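4.2 The drift of small objects

Respondents at all three Jillberg sites were asked to keep a diary of every item they had gone looking for and failed to find. The instruction was meant to produce a modest supplement to the survey. It produced 400 entries in April alone, several of them in capital letters.

Pens led the list, as they do in every study of this type (Manole and Hallgrímsson, in the Zindden report, gave them a chapter of their own). Of the 93 staff who returned a usable diary, 52 had lost a pen they described as "good." We did not define "good" and came to regret it. One respondent at the Foseck site applied the word to a pen she had taken from a bank.

Ownership weakened quickly with distance. A pen on its owner's desk was safe for most of a morning. On a shared surface it became, in the words of one diary, "the building's." Labels helped less than expected, and in the accounts department they appear to have been read as a recommendation.

We follow Pană in separating items that are taken from items that settle. Taken items leave with a person, usually one who is on the phone. Settled items are put down next to something unrelated and stay there, acquiring company (Figure 3). Searchers tended to look for the first kind and overlook the second, even when standing over it.

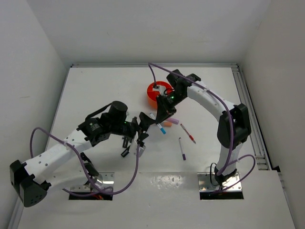
Figure 3. Writing tools and a red-orange circular spool grouped near the center of a white tabletop.

Return rates were poor for both kinds. Respondents who got an item back were asked to note whether it was the same one, and 75 percent left the box blank.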